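Progress report, July: Zalunton phone system migration
To: Afshin Ghorbani
From: Libor Jelínek

## Where we are

Of the 300 extensions in the original plan, 200 are now live on the new IP system. The remaining hundred are split between the Belmonte office, which is ready and waiting, and the Suvwood warehouse, which is neither.

Call quality at the live sites has been good. We had one bad afternoon when every call to the front desk at Alix went to a fax line that the old documentation said had been removed. The fax line is now removed. I have corrected the documentation, which also listed a pager.

## Number porting

The main numbers moved over on the second try. The first request was rejected because our company address on file with the old carrier had a suite number we gave up two moves ago. The carrier fixed it quickly once we proved that we were us, a process involving a utility bill and a fair amount of hold music. I can recommend the piano version.

Toll-free numbers are still pending. Until they port, they forward to the new system at our cost, and that charge will show up on the next bill under a name that explains nothing. Please approve it anyway.

## Handsets and training

Desk phones for Belmonte are in and have been assigned to users. Cordless sets for Suvwood are on back order, with delivery promised in 4 weeks. It was also 4 weeks when I asked last month, so at least the estimate is stable.

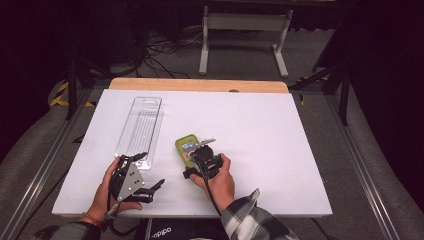
## Suvwood

The wiring closet has no battery backup and shares a circuit with the break room microwave. Lunch therefore restarts the switch. An electrician has quoted for a separate circuit and I need your signature on the quote before he'll schedule us.

Wireless coverage drops out in the last two aisles. We need two more access points, and I'd like them mounted before the cordless sets arrive.

## Money

We are inside the budget, with the electrician and the access points coming out of contingency. The old maintenance contract has to be canceled in writing 20 days before it renews, or we pay another year of support for equipment sitting on a pallet. The letter is on your desk, under the quote.

## Next

- Cut over Belmonte, starting at 6 a.m. so that the complaints arrive with coffee
- Test emergency calling from each floor at Alix
- Finish voicemail greetings for the sales team, four of whom still answer as "Test User"
- Chase the toll-free port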